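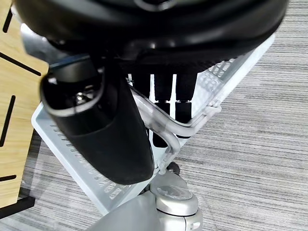
One of the first shops to try the Rirnus gripper kit wrote back to us that the fingers were the easy part, and that they had spent most of their first week on the wrist camera settings. Two other replies mentioned the same thing, so this item spends more time on the camera than we had planned.

Rirnus is the gripper and camera kit from Prikia, on offer to readers through Gusstead until the end of August. It bolts to the end of most small arms and comes with the gripper, two paddle fingers, a small camera with its bracket, one cable for power and data, and a license for the recording software. The arm is not included. Neither is a computer.

The price is $2000 for a single kit. A spare pair of fingers is $204. Shops that already own the older Prikia gripper can trade it in and pay $715 for the new fingers, the camera and the software – the housing stays the same, so the trade-in price covers a check of the motor and a new seal.

We have had a kit on loan at the Lưu workshop and used it mostly in furnished rooms, low down near the floor, between table edges and storage baskets. The paddle shape suits this kind of work. The tips are rounded and slide past the rim of a plastic basket without catching on it. Thin walls with slots in them are harder. If the grip force is left at the factory setting, the wall bends before the software reports contact. We turned the force down to 20 percent of full and left it there for anything made of light plastic.

Shiny metal is the other thing to plan for. Chrome and bare tube throw back a lot of light at close range, and the camera's automatic exposure goes dark to make up for it. Black parts in the same view then lose their detail. Setting the exposure by hand fixed most of this for us. The menu is under Device, then Sensor, and the setting has to be saved twice or it is lost at the next restart. Prikia says an update will fix the saving problem.

Changing a finger takes a small screwdriver and a few minutes. Run the homing routine afterward, with nothing between the fingers. The manual puts this step in the appendix and it is easy to miss.

The software records video and finger position together and writes one folder per run. It does not rename or sort anything. Shops that record all day will want their own script for that.

Orders go through the Gusstead parts desk. Please give the make of your arm and the bolt pattern at the wrist when you order – the adapter plate is included in the price, but there are several versions and they cannot be swapped once opened. Loan kits can be booked through the same desk.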